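# Why does a town throw a party for something that happened ages ago?

Have you ever stood on a pavement, waving a little paper flag, and thought "hang on, what's this for again?" I have! I was seven, it was raining, and I was mostly there for the chips.

The party was Founders' Day in Hitwood, where I grew up. It happens every March, and it remembers the families who came to work at the old rope factory. They came from all over, and at first they weren't treated very fairly. They got less pay than everyone else, and they weren't allowed to use the town hall. So one spring they held their own supper in the street, with singing, and they invited everybody (even the people who'd been mean to them, which I think was pretty generous).

That first supper had 60 people at it. Last year there were 2,246!

## What's a commemoration?

It's a long word, so say it slowly: com-mem-or-ation. See the "mem" in the middle? It's the same "mem" as in memory. A commemoration is a way of remembering something together, out loud, with other people.

You can do it with a parade, a song, a meal, a minute of silence or a special set of clothes. In Hitwood lots of us wear plain cotton work clothes, a bit like the ones the rope makers wore.

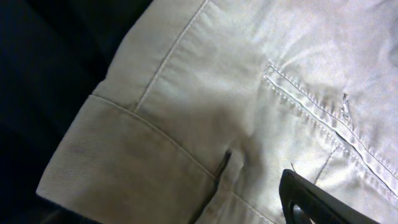
*Cotton cloth with a folded cuff and a neat seam.*

My gran used to iron mine the night before and I'd crease it all up again by breakfast.

## Who starts these things?

Usually it's one stubborn person. Ours was Sorcha Rennie, who packed rope at the factory and had a very loud voice. She knocked on 180 doors to ask people to bring a chair and something to eat. Plenty of them said no, so she went back the next year and asked again.

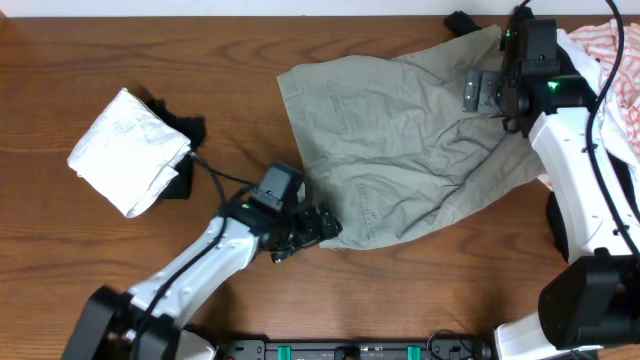
She kept on asking until the council gave in and closed the road for her. After that the supper got a band, and then a parade, and then the bun stall (my favourite bit, sorry Sorcha).

## Does everybody remember the same way?

No, and that's fine. Over in Vatunness they have a quiet walk down to the harbour at 6 o'clock in the morning. My friend Damilola Okoro moved here from there, and the first time she saw our parade she thought it was far too noisy for a day about people who'd had a hard time. 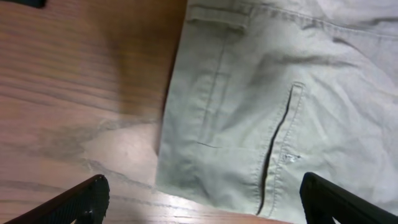 We had a proper argument about it! I said you can be happy and serious on the same day. She said you need some quiet to think in. Now the parade stops for 2 minutes outside the old factory gates, and then the drums start up again.

## Have a go yourself

Ask the oldest person you know what your town used to celebrate when they were small. Then ask who started it. If they don't know, try the library, where there's often a box of old newspapers and somebody who'd love to help you look through it. Wash your hands afterwards, as the ink comes off on everything.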